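Bar handles on tall cabinet doors: gap between boards when fitting new ones?

Dal Bello unit, dark brown doors, bought used. The old handles are stripped and I want to replace them with Rello bars, 300 mm between hole centers. The existing holes measure 11 mm short of that. Can I reuse one hole per handle and drill only the other, or will the old one show? The doors are veneered and I have one spare panel to practice on. Orange wood floor and dark fronts:

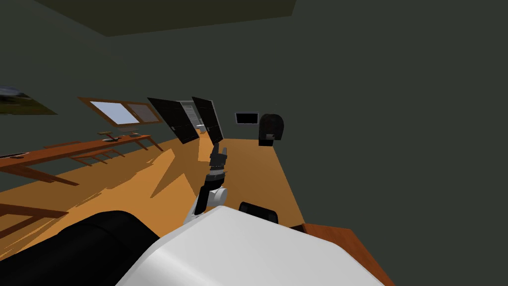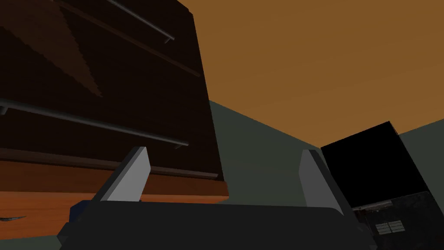 dirnico_shelf
Reuse one hole, yes. Plug the other with a glued dowel, let it set overnight, and sand flush before you drill. Put a scrap block behind the door and clamp it tight or the veneer will chip on the exit side. Start with a 3 mm pilot. Whether the plug shows depends on the foot of the bar. If the foot is wide enough it covers most of it, otherwise use a wax stick in a matching brown.

Bultari
Just buy bars that fit the old holes.

plumbline
Make a drilling jig from a straight offcut and use it on every door. Measuring each one separately is how they end up crooked. Check screw length too. Mine came 3 mm too long and bottomed out before the bar pulled tight.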